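Packing Bench with Reversible White Work Board
Evness Packing and Mailroom Equipment

Under product group: Benches and Work Surfaces
Product page revised October 2023

The Evness packing bench is intended for offices, schools, clinics and small warehouses where single items are boxed by hand. It consists of a wooden table and a separate white board that is laid on the tabletop. The board gives a light, plain background for small goods and can be lifted off for cleaning or exchanged when it is no longer fit for use. Strips of the tabletop remain uncovered at the margins, so that paperwork and pens may be kept off the packing area.

The bench is supplied by Bidadik and has been part of the standard catalog for nine years. It replaces the fixed-top model, for which spare parts are no longer held.

Suitable work

The bench is suited to light packing: bottles, jars, stationery, folded garments and similar articles in cardboard boxes. It may also be used for sorting, labeling and the inspection of returned goods. Thin sheet materials, such as film and soft wrapping, can be spread out on the board before being folded or gathered around an article.

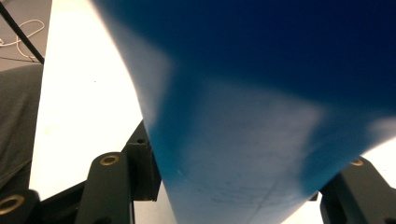 Customers who wrap goods before boxing them are advised to order the wide board. The standard board is adequate for most boxes, but large sheets tend to slide over the front edge of the table and are then difficult to fold evenly. The wide board may be ordered at the same time as the bench or added later.

Work boards are sold singly and in sets of three. Both faces are finished alike, and a board may be turned over when one side has become marked. Light gray smudges from cardboard and hands are normal and can usually be removed with a damp cloth and mild soap. Ink should be treated on the day it is made. Older marks may remain faintly visible, although they do not affect the use of the board.

Packing upright boxes

For bottles and other tall articles, the box should be stood upright on the board with its top flaps open. One hand steadies the box at the rim while the article is placed inside with the cap facing upward. Placing the box toward one side of the board leaves the middle free for the next article.

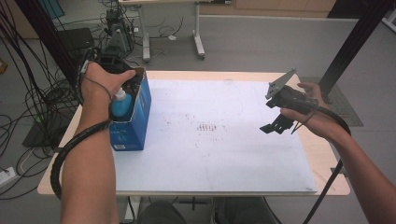
Benches are delivered with the tabletop and legs packed separately. Assembly takes two persons roughly 47 minutes and requires the wrench provided. The table must stand on a level floor, and all bolts should be tightened again after the first week. The board is laid in place last. It should not be glued or screwed to the table, as this prevents turning and voids the warranty.

Ordering

Bench with standard board: order number 853
Wide board, single: supplied on request
Replacement boards, set of three: supplied on request

Orders received in September are being shipped at present. Institutions that require more than one bench should state whether all units are to be delivered to the same address - partial deliveries can be arranged, but they are invoiced separately.

Questions regarding sizes and delivery may be addressed to Saimi Lahtinen, Sales Office. Requests for spare parts, including bolts and leg fittings, are handled by Chun-hung Choi, Parts and Service. Please have the order number of the bench at hand.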